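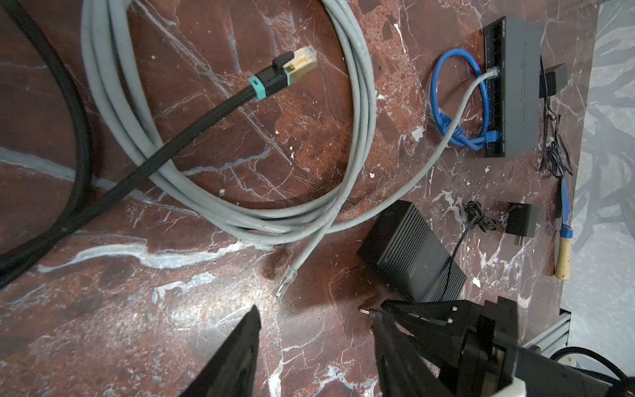 Home & Workshop > Tidying and Storage

Keeping spare cables so that you can find them again

In our flat the spare cables lived in one drawer for many years. When I needed one, I pulled and the whole drawer came out together. Last December I spent two evenings putting it in order, and these are the methods which stayed with us.

Empty everything first

Put all of it on a big table, adapters and network things also. A stone or marble top is good for this work, only lay a cloth under anything heavy with sharp corners. Do not sort inside the drawer. I tried it two times and both times I gave up before the bottom.

Make groups by the plug, and forget the length for the moment. Network cables together, power adapters together, the rest in a third heap. In my third heap there was a charger for a Vodisik radio which we gave away before my daughter was born.

How to coil

Long network cable wants to make a round shape by itself, so let it. Hold one end in the left hand and lay each loop over the hand without pulling. If the cable turns against you, twist it a little between thumb and finger while you make the loop. Never wind it round the elbow, this puts a twist in every turn and after one year it will not lie flat.

Braided cables are more stiff in the first weeks. Make the loops bigger, the width of a dinner plate is enough.

Fasten with a strip of hook-and-loop tape. I cut mine 21 cm long, which goes round a thick coil with some left to hold. Rubber bands become sticky in a warm cupboard and leave a brown mark. Wire ties from bread bags I also don't recommend, the ends can cut into the sleeve.

Look at the plugs

On network plugs there is a small latch that holds the plug in the socket. When it is broken, the cable will work today and fall out tomorrow. Cut the plug off and fit a new one if you have the crimping tool, or take the cable to recycling. Dust inside a plug comes out with a dry soft toothbrush. No water, and no oil.

Labels

Masking tape and a pencil are enough. Ink from a felt pen goes pale, pencil stays. Fold the tape round the cable near the plug like a little flag and write the length and what it belongs to. For adapters I write the name of the machine on the adapter itself, for example "Kwok lamp, 5 volts".

Where to keep them

I use shoe boxes, one for each group, standing on the short side. Stirnetti makes a divided box which my brother likes, but it is too deep for our shelf. Keep the boxes away from the boiler and out of direct sun.

How many to keep

Two of each kind, I think, and three for the phone. I brought the others to the recycling point in a bag.

Tin-yau Cheung
Last changed 8th November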